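Firkia open house, quick notes

Typing this up on the train so excuse the spelling. Got in a bit after ten, badge number 215, coffee already gone. Florian Pfister was doing the welcome at the door and handed everybody a floor plan that had the upstairs rooms swapped, so half of us went to Strazds first when we wanted Gultico. Fine. Strazds had storage bins and labels, nice people, nothing I'd drive out for.

Then the kitchen room, which I'd come for. Small cooking on a tabletop, no stove, no built-in counter. Steamed buns. I make these at home in a bamboo thing over a wok and burn myself about once a month, so I stayed in there way longer than planned.

Setup is simple. White table, electric pot with a steel steaming basket set on top, round glass lid, one big white plate. Basket floor is all little round holes. Fits a small batch - I'd want parchment under mine, I always get the skins stuck.
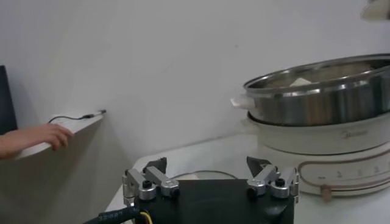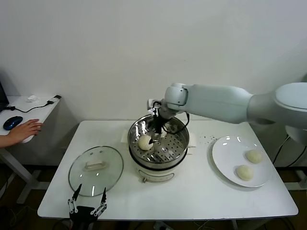
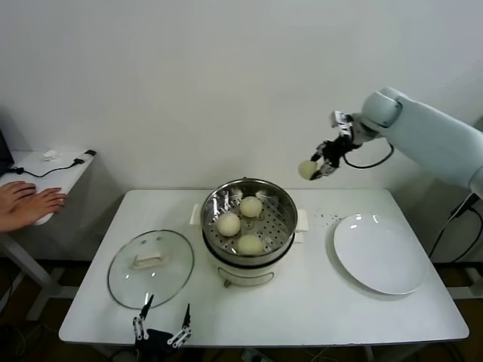 Page last changed: 2020-08-15

Things I wrote down:

The pot has a Midea logo on the rim of the base, very faint. Side handles are white plastic, short and flat. Might be OK with a towel, didn't get to try.

Glass lid, yes please. Two small vent holes in it. My bamboo one I lift every three minutes to check and then wonder why the dough sinks.

Space between the buns. Three in the basket in the last picture and they've still got room. I crowd mine, they come out square.

The plate is big and flat and goes right beside the pot. At home my plate is always accross the kitchen. Moving that tomorow.

Asked Valentin Trummer about dough and got a good answer - less water than you think, second rise short, 8 minutes on the steam for small ones and then leave the lid alone a bit. He does his with milk. Will try. Also asked about fillings and he said plain first, get the shape right, then fill. Fair.

After that a fast loop through Flilline (aprons, mitts, a good deep drawer insert, price on the card 2805 and no I did not ask in what). Gultico was shut for lunch by the time I found it. Typical.

Parking was lot 1501, long walk, no shade. Bring water. There was another one of these in April and I skipped it, wish I hadn't. Going home to dig out the yeast.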